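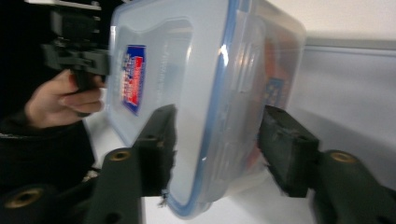 Container with the light-blue seal, label still on.

Ticket 138 - Food container, label does not come off, lid seal question
Opened by: Usha Nambiar
Assigned to: Subbarao Pisharody
Product: Mullow snap-lock box, 450 ml
Status: waiting for customer

Usha Nambiar, 3/7/18
Hello. I bought two of these boxes for my lunch. Both have the same problem. The small label with blue border and red inside is glued very strongly on the flat side. I tried with my nail and only a corner lifted a little. I don't want to use a knife, the plastic will get scratches. There is also a second blue label on the box. Must I remove both before washing?

My other question is about the light-blue seal. In one box it came out of the groove at a corner and the lid does not snap on that side. Is this a defect?

Subbarao Pisharody
Dear Usha, thank you for writing. Please remove both labels before the first wash. Fill the box with warm water, wait up to 2 hours, then pull slowly from one corner. If some glue stays, rub it with a little cooking oil and wash with dish soap. Please do not use steel wool.

For the seal: take it out completely, dry the groove, and put it back starting from the four corners. The long sides go in last.

Usha Nambiar
The red and blue label is gone now - the oil helped very much. The second one left a sticky place, I will repeat it tonight. The seal sits well on three corners, but the fourth one still jumps out when I close the lid.

Subbarao Pisharody
Then the seal is maybe stretched. I asked Anitha Kulkarni in spare parts to send you a new one. Please write here when you have tried it, and I will keep the ticket open.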